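Notebook, sorting task in sim: letterboxing, the planner, and the handover that won't
January 18, 2021 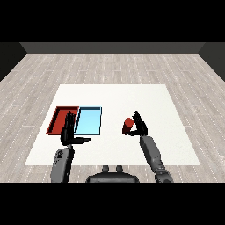
So I finally sat down with the sorting task properly, after promising everyone before the holidays that I would, and I want to get it all written down while it's still fresh in my head. The short version for anyone who only reads the top of these entries: Planar now finds a path to the red tray with the right arm alone if the left hand gets out of the way first, and the left hand does not want to get out of the way. Everything else is the long version, so get a coffee.

Setup is the usual one. Red tray, blue tray, both on the left of the mat, cylinder goes in the tray that matches its color. I left the room and the floor exactly as they came from Alva's export because I didn't want to change two things in one sitting (I have learned that one the hard way, more than once). The camera is the head view, padded top and bottom with black so that it comes out square for the policy. More on the padding further down, it cost me most of an afternoon.

Planner first. With the cylinder in the right hand and the tray all the way over on the far left, the right arm has to cross the whole middle of the mat, and the left hand likes to stand right in front of the two trays with its thumb sticking out toward the space it needs to pass through. Planar treats the left arm as a fixed obstacle once the right arm has a grasp. That was a sensible choice back when we only had single-arm tasks, and I think I'm the one who made it, so no complaints about anyone else's code today. But it means the planner looks at the left hand, puts its safety margin around it, and decides that most of the red tray is inside a wall. Then it either gives up or offers a lovely high arc over the top that runs the right elbow into its joint limit.

I tried three things.

Shrinking the margin. Gets you a path, but it skims the left thumb in a way I would never let near hardware. Put it back.

Raising the sample budget to 2,000 per query. More paths, all of them variations on the same high arc, and the planning time got bad enough that I could go and rinse my mug and come back before it was done. Put that back too.

Letting the left arm be a movable obstacle with a cheap retreat pose. This is the one I like! The planner is allowed to ask for the left arm to slide back toward the torso before the right arm starts across, and pays a small cost for asking. In the first batch of 90 seeds it cleared the planning stage on every one of them, which made me very happy for the length of time it took to look at the execution logs.

Execution is where it comes apart. The retreat goes out as a separate trajectory, and the left arm controller in Griltia acknowledges it when it is accepted, and the sequencer was reading that acknowledgment as "finished." So the right arm sets off while the left one is still getting going. In 5 of the seeds the hands touched. Sim contact is forgiving and the cylinder usually stayed in the grasp, but I'd hate for anybody to look at a success number and think this was fine. I've changed the sequencer to wait on measured joint velocity instead of the acknowledgment. It's on my branch, it isn't reviewed, please be kind about the variable names.

Now the padding. The color check in the perception step had been reporting low confidence on the cylinder for days and I had blamed the material, because the cylinder and the red tray are the same red and I assumed the segmenter was merging them. Reasonable guess, completely wrong. We normalize brightness over the whole image, and the whole image includes the black bands. With that much pure black in the statistics, everything in the real part of the picture gets pushed up toward the bright end, and the top face of the cylinder starts to wash out against a mat that is nearly white already. I moved the normalization to before the padding and the confidence came right up. If you have a Flotura config of your own, check the order of those two steps, I'd bet a donut yours has them the same way around as mine did. I copied mine from the shared folder, after all.

One more small thing while I was in there. The tray detector returns a single box for both trays now and then, they share an edge and the rims look like one long rectangle to it. I split the box at the color change for the time being. It's ugly but it works for these two trays, and I'd sooner have a proper two-instance detector than a cleverer hack.

Left to do, in the order I'll probably get to it:
Rerun the same seeds with the velocity wait and compare hand contacts.
Add a test that fails if the padding comes before the normalization.
Try the left arm doing the placing, with a handover in mid-air. I keep coming back to this, it would save the whole long reach across. The catch is that the right hand holds the cylinder with most of it tucked in by the thumb and only the top poking out, so there isn't much for the left hand to take hold of. Regrasp first, maybe?
Ask whether we want the retreat cost in the config or hard-coded. I'd vote config.

Everything is off the branch sort-retreat and the logs are in the shared folder under the same name. I'd like to have the handover question settled one way or the other before the February review, so if you've got opinions about it, scribble them in the margin under this entry.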